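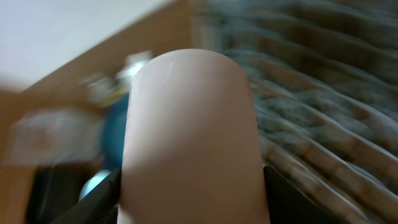 Drurnville library to stay open late through the winter

11/16/18

Readers in Drurnville who have been asking for longer evenings at the town library are going to get them, and a good deal sooner than most of us had dared to hope. The library on Pindow Street will keep its doors open until nine on four evenings a week from the first week of December, and the new hours will last until the end of March at the very least.

It has been a long road to get here, as anyone who came to the spring meetings will remember (and some of those meetings were long roads all by themselves). The building has closed at half past five for as long as most people in town can recall, which suited the shops and the school well enough when nearly everyone worked within walking distance. These days a great many Drurnville people take the bus to Seixas in the morning and don't get home until after six, and for them the library has been a place with the lights off and a return slot in the door.

A petition asking for a change was left on the front desk over the summer, and by the time it was handed in at town hall it carried 645 signatures, a very fine number for a town of our size. Quite a few people wrote a line or two next to their names. One mother wrote that her two boys had never been inside on a school day. A man who works the early shift at the bakery said he'd be asleep by nine himself but was signing for his daughter, who is studying for her nursing exams and has no quiet corner at home. It's hard to read pages like that and not feel fond of the place you live in.

The town has set aside money for the extra staff hours, and the heating will be covered by a grant from the Bresier Fund, which also paid for the new roof over the children's room two years ago. The old reading room, which dates from 1900 and has the tall windows and the famous draft, will be used for evening study. The draft should be a little less famous by then, as new seals are going in around the window frames before the end of this month. The long tables are staying where they are, and so are the green lamps, which were the subject of more letters to town hall than you might expect!

Study is only part of it, of course. There will be a story hour for younger children at half past six, with pajamas welcome, and an evening for people who want help filling in forms or writing a letter. The local history group, which has been squeezed into the back of the church hall since its own rooms were sold, will come back to the upstairs room where it began and bring its map drawers along. The group has been sorting old photographs of the Pindow mill and the streets behind it, and would dearly love to hear from anybody whose family worked there. You don't need to know dates or names. A half-remembered story will do very nicely, and there will be coffee.

The knitting circle will keep its afternoon spot, after some discussion, but has been promised the good armchairs.

A few practical matters. Borrowing limits are staying the same, and the fines are too, although the library has agreed to forgive anything owed on children's books that come back before the new hours begin. The side entrance with the ramp will be open all evening, and the lamp over it has been fixed. The last number 61 bus to Seixas leaves from the stop across the road at ten past nine, so there should be time to check out a book and get your coat buttoned before it pulls in. Parking behind the building is free after six, but there isn't much of it, and neighbors on Pindow Street have asked that drivers please not block the lane.

The first late evening will be a small celebration, with cider and cookies in the front hall and a few songs from the school choir. The first 50 children through the door will get a paperback to keep, chosen from a table of new and nearly new books given by families around town. Donations for the table are still being taken at the front desk during normal hours. Picture books are especially wanted, and so are chapter books for readers of eight or nine, who go through them at a terrific rate.

The town will look at how many people have used the late hours when spring comes and decide then whether to carry on. Anyone with a thought about which evenings work best can leave a note in the box by the returns slot.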